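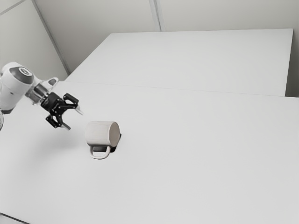
Last updated: May

I moved the home backup off the old Cakmont box over the winter and have now run the replacement long enough to write down the settings. The Cakmont unit still powers on. Its firmware stopped getting updates, and the web interface will only load in a browser I no longer want installed.

The new machine is a secondhand Bartoš mini tower with two mirrored drives. Total data is 800 GB, most of it scanned negatives. The first full copy over the wired network took 13 hours. Nightly runs finish in 3 minutes unless I have been scanning.

Schedule: incremental at 2 a.m., integrity check on the first of the month, old snapshots dropped after 99 days. I tried keeping them for a full year and the index got slow enough that listing files became annoying. A shorter window is fine for me. Anything I delete by mistake, I notice within a week or two.

The offsite copy goes to Cavcombe. Their client wants to manage its own encryption keys, so I encrypt locally first and upload the result as plain files. Restores are slower this way. I pulled one folder of TIFFs back in April and the checksums matched.

Two problems remain. The Sturkberg battery unit reports its charge over USB, but the shutdown script reads the value as zero after every reboot until the cable is reseated. Also, the log rotates at midnight, and a manual run that crosses midnight gets split between two files. I have a fix for the second one and will post the script when I have tested it on a long run.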